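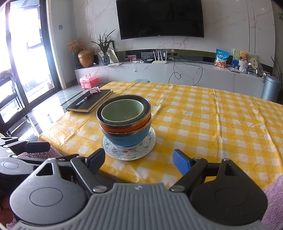
A home-built parallel gripper from the Landuvitz workshop group has moved to its second revision, with new finger linkages and replaceable pads. The group published the drawings on 15 February 2021 under the name Frade. The tool is held by hand and has a ribbed grey body with two black fingers, and it is being tried on ordinary household items. The current test piece is a stack of three bowls, pale green inside orange inside blue, standing on a patterned plate on a gingham tablecloth. Nested bowls were chosen for their thin rims and sloping sides, which leave little flat surface for a pad to bear on. The task is to lift the top bowl clear and set it down again without shifting the other two.

The first revision used a single pivot bush per finger. Play at the fingertip grew with use, and the bushes were scrapped after 559 cycles on the bench. The second revision has a longer bush and a wider washer, and the builders have set a target of 1000 cycles before the next strip-down. Pads are cast in a two-part mould and left for 30 hours before fitting. The mould drawings come from Laltel, an older project for a desk-mounted arm, and have been altered to suit the narrower finger.

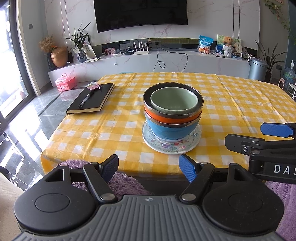 Wear on the pads will be checked every 500 cycles. The builders also plan to compare a softer rubber mix with the present one, using the same bowls and the same plate. A motor-driven version named Winodov has been on paper since November, but the frame for it has not been cut. Parts lists and assembly notes for the second revision are kept with the drawings. Files for the first revision have been withdrawn.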